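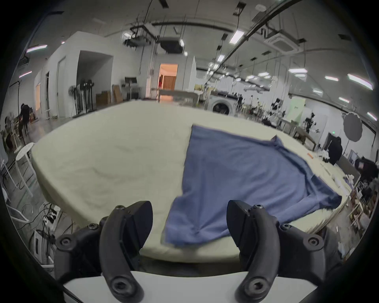
Washing and Packing Clothes on a Hotel Trip

Posted February 4, 2019 by Barış Ateş

On a longer trip I pack for half the nights and wash the rest in the room. Hotel laundry charges by the piece, and a coin laundry is not always within walking distance. These are the habits that have stayed with me after a few years of hotels, guesthouses and one very damp week in Irnstead.

Before you leave

Put a universal sink plug in your toilet bag. Many hotel basins have a pop-up plug that leaks, and the water is gone before the shirt is clean. Take a short braided line as well, the kind that needs no pegs. Mine is a Fodora and it hooks over a shower rail or a wardrobe handle.

Decant detergent into a small screw-top bottle and put that in a zip bag. A capful is plenty for a basin. Too much and you will be rinsing until midnight.

Washing in the basin

Wipe the basin first. Hotel soap and toothpaste leave a film that ends up on dark clothes.

Use lukewarm water, push the clothes under and leave them for 27 minutes if they are sweaty, or just long enough to brush your teeth if they are not. Rinse until the water stays clear.

Do not wring T-shirts. Press the water out against the side of the basin, lay the shirt on a dry bath towel, roll the two up together and kneel on the roll.
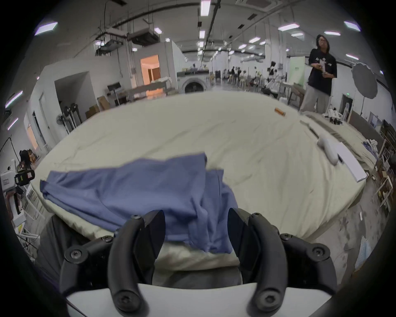 Drying overnight

Hang things near the air conditioner but not right under it, as some units drip. Leave the bathroom fan on and the door open. Thin cotton is usually ready by breakfast. Jeans are not, so don't wash them on your last night.

At the Ghorbani guesthouse in September the windows would not open, and socks took two nights.

Getting creases out

Smooth the shirt flat with your hands while it is still slightly damp, then hang it by the shoulders. Steam from the shower helps a little with linen.

Packing again

Check seams and waistbands before anything goes in the case. They dry last. If something is still damp, keep it in a mesh bag on top (I use a Sulico one) and take it out as soon as you reach the next room.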